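# Deveo wrist-cam gripper kit — bench gallery

Quick gallery while the full review gets written. We've had the Deveo kit for 11 days, mostly table clearing jobs. Notes are rough, sorry, will tidy up later.
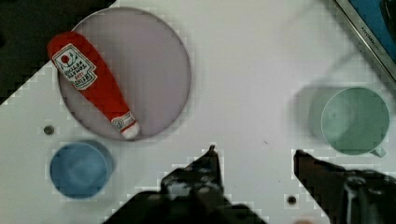

*Wrist view, fingers open. Plush ketchup on the plate, blue cup and green mug out on the table.*

Tabletop set. Plate, soft toy, cup, mug. Good spread of problems for one small table — something squashy, something round, something with a handle. The toy is lying across the plate with its wide end a bit over the rim, and the neck is a lot narrower than the base. We go for the neck. Base grabs are possible but you have to set the opening by hand and we got tired of that.

The handle on the green mug points down and to the right from this angle. Deveo's default grasp goes for the rim and ignores handles completely. Fine for us, maybe not for you.

## What's in the box

- gripper with two fingers, already assembled
- wrist camera and bracket
- one cable, 80 cm (too short for our arm, we bought an extension)
- spare screws, 3 hex keys
- printed quick start, mostly diagrams

No carrying case. No spare fingertips either, wich is annoying at this price. They're sold separately.

## Setup

Mounting was easy. Bracket goes on one way only. The software side took longer — first calibration failed, second one failed, third was OK after we updated the firmware. The update isn't mentioned in the quick start. Do it first.

We ran it through Vunomo for the logging and the Deveo plugin for everything else. They get along. One crash in August on the older plugin, back when we had the loaner unit, none since.

## The camera

Weakest part of the kit. Compression is heavy, you get blocky stair-step edges on anything dark, and the fingers themselves come out really jagged against a white table. Big shapes are no trouble. Small print is hit or miss: HEINZ on the toy's label you can make out, the smaller lettering on the silver border up in the corner is mush past one word, and even that one is a guess.

Shadows matter too. The green mug throws a wide soft one toward the middle of the table that looks like a second circle. Same sort of thing with the blue cup, its outline looks doubled. If you're doing any detection off this feed, plan for that. Turning down the overhead light helped us more than any setting in the menu.

## Grip notes

Full log is 416 grasps, going up with the review. Short version for now:

- plush: easy, forgiving, soft setting is plenty
- cups: good from the rim, slow to center
- plate: skip it. Too flat, fingers are to thick at the tips to get under
- mug: see above re handles

Finger opening is generous. Closing speed is adjustable but the middle setting is the only one we liked.

## Versus the Drestero

Asked for this one a lot. Drestero has the better picture and a longer cable. Deveo is quicker to mount and the plugin is nicer to live with. If you already have a decent overhead camera, get the Deveo and treat the wrist view as a bonus. If the wrist view is all you've got — Drestero.

The Darko fingertips fit both, by the way. Needs a washer on the Deveo side.

Posted 11/05/2023. Grasp log and settings file to follow.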